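Sport Governance, Handout 6
League structure: promotion, relegation and the split season

Reading for this unit: the Plasby case file, sections 2 and 3. Bring your notes on revenue sharing from last time.

A league has to decide who plays in it. In a closed league the members stay the same from year to year unless the owners vote to add one. In an open league the bottom clubs go down and others come up from the division below. Most soccer leagues are open, at least on paper.
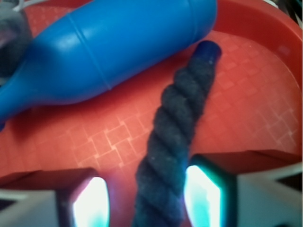 The Plasby league is open with conditions. It has 19 clubs, and 2 go down each August. A club coming up must have a ground with at least 700 covered seats. Petumach won the second division and was refused on this point, so the third-place club from the top division's bottom group stayed up.

Note the effect on the schedule. An odd number of clubs means one club sits out every round – the bye. Dodevel had its bye in the final round and could only wait for other results.

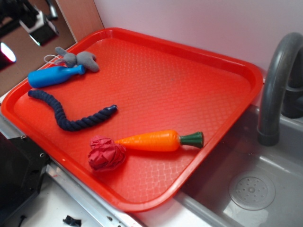 Under the split-season plan, clubs play each other once and then divide into an upper and a lower group. Points carry over in full. Supporters of the plan point to fewer meaningless games late in the year. Opponents say it fixes a club's fate too early. The case file lists almost 186 written objections, most of them from Tetteh, a club that usually finishes in the middle.

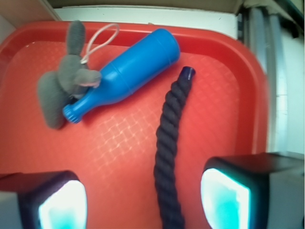
Seeding decides which clubs meet in the cup and when. A seeded draw keeps the strongest clubs apart in early rounds, while an open draw does not. For the exercise, any small objects will do as clubs: a plush toy, a blue plastic bottle and a piece of dark rope on a red tray are enough for three. Pair them off, note who gets the bye, then repeat with one club seeded.

Written work: one page on whether the ground rule should apply before or after promotion is won.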